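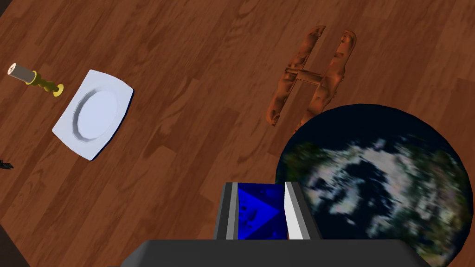 Adeyemi concedes Giteton council race, congratulates Nieminen

Oct 6, 2022

What a night in Giteton! Elli Nieminen won the open council seat by 23 votes, and her opponent was on the phone to her before the last table had been cleared.

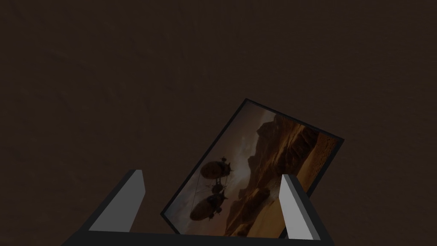
Adeyemi, who led for most of the evening, said he would not ask for a recount. "She earned it," he told supporters at the Villov hall - and the room clapped for her, too.
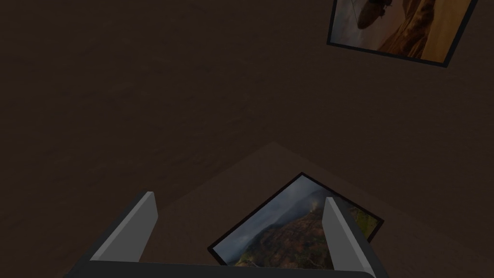

Turnout up

More than 400 people voted in the Iseo ward, up from 200 last time. The line was out the door by noon, wonderful to see in a local race.

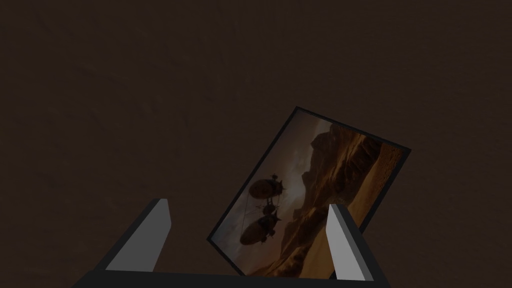 What comes next

Nieminen will be sworn in at the next council meeting. She has already asked Adeyemi to join her on the bus route plan they both backed in September.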